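Ticket 2350
Product: Martens water softener, Grulgate control valve
Site: Arninberg branch, ground floor utility closet
Opened: Saturday, 7:40 a.m.
Status: Monitoring

Reported problem
Hard water at all taps since the start of the week. Salt level is fine. Display shows the correct time but the unit has not asked for salt since May. White film on the kettle and on the shower door upstairs.

7:55 a.m. Checked bypass lever. In service position, fully seated. Raw water tested at 36 on the strip scale we use here, tap water tested the same. So nothing is being softened at all.

8:10 a.m. Meter reading on the display: 843 gallons left before the next regeneration. Ran the tub for ten minutes and the number did not move. Flow indicator did not blink either.

8:30 a.m. Pulled the meter cable and cleaned the contacts. Plugged back in, no change. Took out the turbine — packed with fine grit, would not spin by hand. Rinsed it in a bucket and put it back with a little silicone grease on the O-ring. Count now drops when water runs.

8:50 a.m. Started a manual regeneration. Got error 419 during brine draw. The Rultier manual lists this as low suction. Brine level in the tank had not gone down.

9:15 a.m. Removed the injector cap. Screen was clogged, nozzle partly blocked. Cleared with a wooden toothpick, not wire. Checked the brine line for air leaks and found the nut at the valve end loose by a full turn. Tightened by hand.

9:30 a.m. Second manual regeneration started. Brine level dropping steadily. No error.
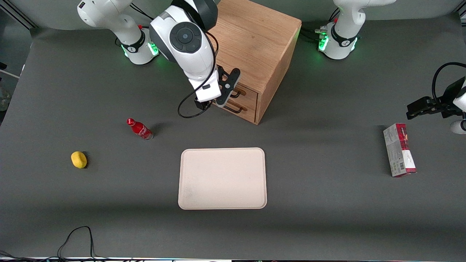
Does the clock need to be set again after the valve has been unplugged?
Only if the power was off for more than a day. Shorter outages are covered by the backup in the control head.

11:05 a.m. Cycle finished. Tap water tests soft. Hot side will lag until the heater tank turns over.

To do
Order spare injector screen and one turbine O-ring.
Replace the sediment filter ahead of the softener — the grit came from somewhere.
Retest next week before closing.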